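Stutport Neighbors Forum > Town Hall > Sewer fee vote in August

porchlight_mom
Good morning, all! I started this thread so the sewer fee talk would stop taking over the yard sale one (sorry to everyone who was only trying to sell a crib). Grab a coffee, this one's long.
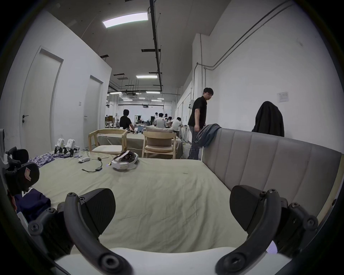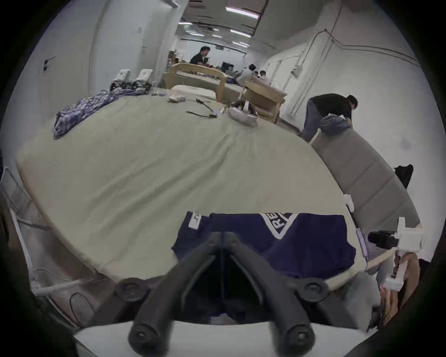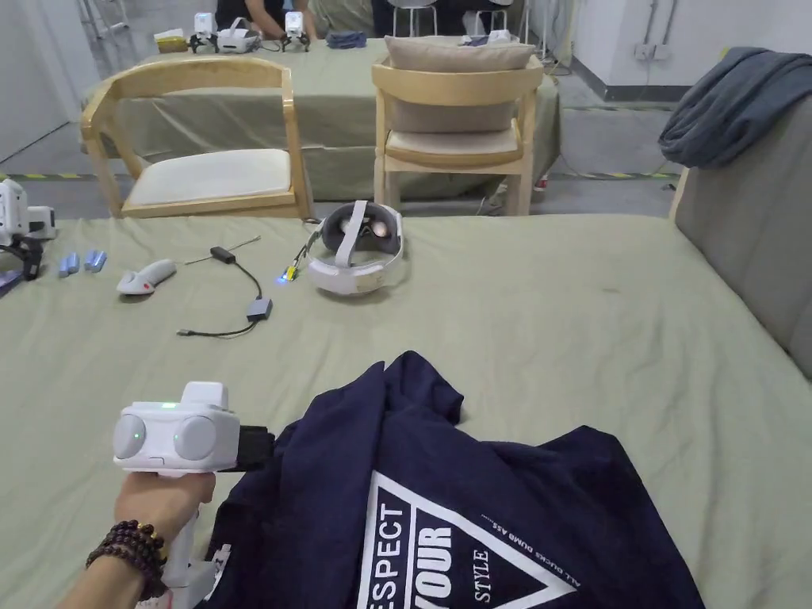
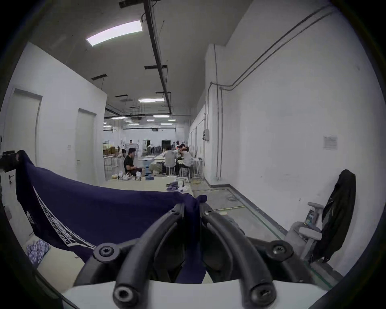 The town council wants to move the sewer fee off the property tax bill and onto its own quarterly bill, and raise it 20 percent while they're at it. I read the notice twice at the kitchen table and once more out loud to the dog, and I still couldn't tell you whether the old charge comes off our taxes the same year the new one starts. I got about as far with it as you'd get with the white lettering on that folded navy cloth in the last picture, where you can see there are words and can't make out a single one. My neighbors got the same notice and one of them thought it was about trash pickup! Could somebody who goes to the meetings please explain it to me kindly?

gravelroad
I was there until 9 p.m., so I'll try. The old charge does come off, but the following year. You'd pay both for two quarters. They call that a "bridge period," and I call it paying twice, though I will say the finance office was patient with us and stayed late to answer questions.

tallgrass
I have to disagree with you a little, friend. Both charges show up in those two quarters, yes, but they cover different months. The tax bill runs behind. We went through the same thing when I lived over in Sikinton, and I was every bit as mad as you are until I laid the bills out side by side on the floor.

gravelroad
Then why doesn't the notice say so? My total for the year comes out to 1,037 dollars. I've got a fixed income and that money has to come from somewhere, whatever months they print on it.

tallgrass
That's fair, and I'm sorry, I didn't mean to wave it away. The notice is poor. I just think the pump station on Krasniqi Road has to be paid for one way or another, and a separate bill at least gets the big users to chip in. The Edau plant has had a tax break for years and would finally pay for what it sends down the pipe.

beans_and_cornbread
Oh, I like that part very much. I don't like the 20 percent all at once, though. Couldn't they do eight this year and the rest later?

gravelroad
Somebody asked. The answer was that the bond payments don't wait.

porchlight_mom
Thank you both, I finally follow it, even if I haven't made up my mind. Does anyone know if we can still send written comments before the vote, or do we have to show up in person?

tallgrass
Written is fine. Drop it at the clerk's window before 4 and ask for a stamped copy.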